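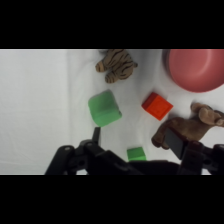

Flunar Sorting Cell – Operator Guide
Section 5: Running a shift with the cell
Posted in March by the Abugri documentation desk
4 min read

5.1 Scope

This section applies to operators at the Clemgate returns site who previously sorted mixed toys by hand. The arm takes over the picking. The operator sets out the work, confirms the grip and decides what happens to refused items. Station 434 is used for training; the steps are the same at all stations.

5.2 Setting out the work

1. Log in at the station laptop and select the profile "Mixed, small". Do not reuse the profile of the previous shift.

2. Place the items within reach of the arm. Blocks, bowls and plush toys may be mixed in one batch. Leave enough room beside each item for both fingers to pass.

3. Set bowls with the open side up.

4. Step back behind the floor line and press Start. The arm moves over the first item and lowers the gripper with the fingers pointing down.

NOTE: Blocks are gripped by two opposite sides. A block lying at an angle does not have to be straightened – the wrist turns to match it.
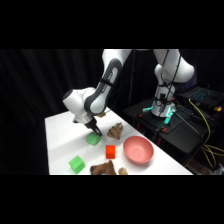 5. Watch the first grip of every batch on a block. If a finger lands on top of the block, press Hold and move the block by hand before resuming.

6. For plush toys, set the grip force to Low. Legs and ears can fold under a finger and give a false "item held" signal.

CAUTION: Do not reach onto the table while the arm is enabled, including during Hold. Press Hold, then Disable, and wait for the message "Arm disabled".

5.3 Changes to the operator's duties

Hand sorting quotas no longer apply at converted stations. The batch log records 700 picks per file and then opens a new one. Operators are not rated on the pick count.

Refused items go to the bench with code 591. The operator inspects each one, enters a reason and either returns it to the table or sorts it by hand. Allow time for this in the shift plan; plush toys account for most of the entries.

One operator may supervise two stations if both run the same profile. Supervision of three or more is not permitted under the current Jilier site rules.

5.4 End of shift

1. Finish the current item and press Stop.
2. Clear the table and close the batch log.
3. Write any open 591 entries on the handover sheet.

Contact: Flunar operator support, Clemgate site office | © Jilier | Back to top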